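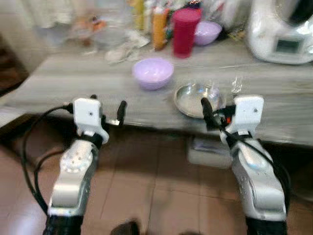

Magazine > Features > Out and About

The Kitchen Is the Hard Part

An open day at Tanier's Liltutbridge workshop, where two robot arms take on the tableware

I have been to my share of robot open days, and most of them go the same way. Something large swings a car door through the air behind a yellow fence, everyone claps, and there is coffee. Tanier's open day in March had the coffee, but the star of the morning was a kitchen table with a lavender bowl on it, and I have rarely seen a room lean forward like that!

The project is called Jendach, and its subject is tidying up. Two silver and white arms reach over the table from the same side, roughly where yours would be if you were standing there, each ending in a boxy white gripper with a black finger. In front of them is the stuff of any family breakfast: plastic bowls, a shallow steel plate, a tall red-pink cup, a few bottles farther back. You could buy the lot in one trip to a dollar store, and that is the idea.

Bowls are wonderful problems, it seems. Pinch one too high on the rim and it tips; come in too low and you push it across the table. A steel plate is worse. It sits nearly flat and throws the kitchen lights straight back at you, and the engineers told us they had spent more of the winter on plates than on everything else put together. They talked about plates with real affection.

The team runs the arms through 40 table layouts, and by the time of our visit they had logged 168 hours of practice. Each run starts with someone moving things around - a cup a little farther back, a bowl turned up somewhere new - and then the whole group goes quiet. I went quiet too. There is a lovely hesitation as a gripper closes in, and I found myself holding my breath over tableware.

The software that plans the reaching is named Erdős, and it works both arms together, so that one can steady a dish while the other takes hold of it. Visitors were invited to suggest layouts of their own. Mine had a bowl tucked right behind the cup, and I was very proud of it.

More than 90 people came through over the day, many of them with children, who asked by far the best questions. (Can it do forks? Not yet. Forks are next.)

Apr 12, 2020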